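Prostier Clip Desk: User Guide
Section 11. Publishing a reader-submitted video
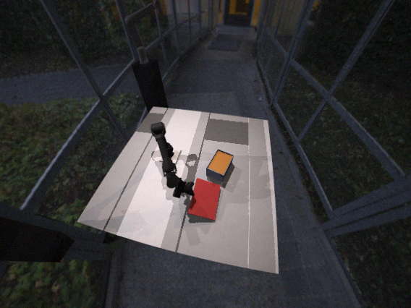

Figure 11-1. Rendered view: pale tabletop in a glazed walkway.

Applies to Clip Desk on the Nokis and Benavides sites. Last revised 4 Oct 2018. Section owner: Tamsin Okafor.

11.1 Before you start

You need an Editor or Senior Editor account. Contributor accounts can open a submission and add notes to it but cannot publish. If the Publish button is gray, check your account type under Profile > Role before you contact the desk.

You also need:

- the submission number from the intake list
- a signed release from the person who shot the video
- a headline of no more than 42 characters for the mobile card

Note: A link to a social media post is not a release. The person who posted a video is often not the person who shot it. See 11.2.

11.2 Confirming the source

1. Open Intake and select the submission. The record opens on the Source tab.
2. Compare the name in the Sender field with the name on the release. If they differ, set Status to Hold and write to the sender with the template "Who filmed this?".
3. Select Find Earlier Copies. Clip Desk searches the archive and the connected video sites for matching footage. The search runs in the background, and you can work in other tabs while it does.
4. Review the results. Sort by date, oldest first.
5. If an earlier copy exists under another name, do not publish. Set Status to Hold and assign the record to a Senior Editor.
6. If no earlier copy is found, check the Source Confirmed box. Your initials and the time are added to the record.

Caution: Find Earlier Copies does not detect mirrored footage unless Include Mirrored is checked. The box is cleared each time you sign in.

Note: Videos that were cropped or sped up by a third party may return partial matches. A partial match is shown with a yellow bar. Open it and watch both versions to the end.

11.3 People who appear in the video

1. Open the People tab.
2. Add a row for each person who can be recognized. Enter a name only if it appears on the release or if the person has given it to you in writing.
3. For any person under 18, check Minor. The record then requires a parent or guardian release, and Publish stays locked until one is attached.
4. For bystanders, choose Blur or Leave. Leave is allowed only for people in a public place who are not the subject of the video.
5. Select Save People.

If you choose Blur, the video is sent to the render queue. Blurred versions are stored separately and the original is kept. Play the blurred version all the way through before you go on. The blur follows a face by motion and may slip when the person turns away or walks behind something.

Caution: Do not rely on the thumbnail to check a blur. Thumbnails are made from the original file until you complete 11.4, step 3.

11.4 Trimming and thumbnail

1. Open the Edit tab. Drag the start and end markers to the part you want to use.
2. Leave a short lead-in before the main moment. Clips that start directly on a reaction are hard to follow with the sound off, and most mobile readers have the sound off.
3. Select Thumbnail > Rebuild. If a blurred version exists, the new thumbnail is taken from it.
4. Pick a still. Avoid stills with motion smear or closed eyes.
5. If there is speech, select Captions > Create. Correct the text by hand. Automatic captions are poor with regional accents and with more than one person talking.

The edit is not applied to the source file. To return to the full video, select Reset Markers.

11.5 Headline and text

1. Enter the mobile headline first. The desktop headline is filled in from it and may then be lengthened.
2. Do not type VIDEO: at the start. The template adds the label, and typing it produces a double label on the Benavides front page.
3. Write at least one full sentence above the player. A post with no text above the player will not be picked up by the Bronari newsletter feed.
4. Credit the person who shot the video in the Credit field, in the form given on the release. Do not put the credit in the body text.
5. If the post follows up an earlier one, paste the earlier post number under Related. The link is placed below the player.

Note: The summary field accepts up to 3,573 characters, but only the first two lines are shown on the card.

11.6 Publishing

1. Select Check. Any missing item is listed in red. Select the item to go to the tab where it can be fixed.
2. Choose Nokis, Benavides, or both under Sites.
3. Choose Publish Now or set a time. Scheduled times use the time zone of the site, not of your computer.
4. Select Publish.
5. Open the live page in a private window and play the video once on a phone.

If the player shows a black box, wait for the render queue to clear and reload. If the box is still black after 12 minutes, select Resend to Player. Do not publish a second copy. Duplicate posts split the comments and have to be merged by hand.

11.7 Withdrawal requests

A person who appears in a video, or who filmed it, may ask for it to be taken down. Handle the request as follows.

1. Set Status to Withdrawn Pending. The player is hidden and the text stays up.
2. Attach the request to the record. For a phone call, enter the time and a short note of what was said.
3. Assign the record to a Senior Editor.
4. Do not reply in the comments.

Caution: Delete removes the release along with the video and cannot be undone. Use Withdrawn Pending in every case. The Delete command will be limited to Senior Editors from May.

Records set to Withdrawn Pending remain visible in Intake under the Held filter. For comment settings on withdrawn posts, see Section 12.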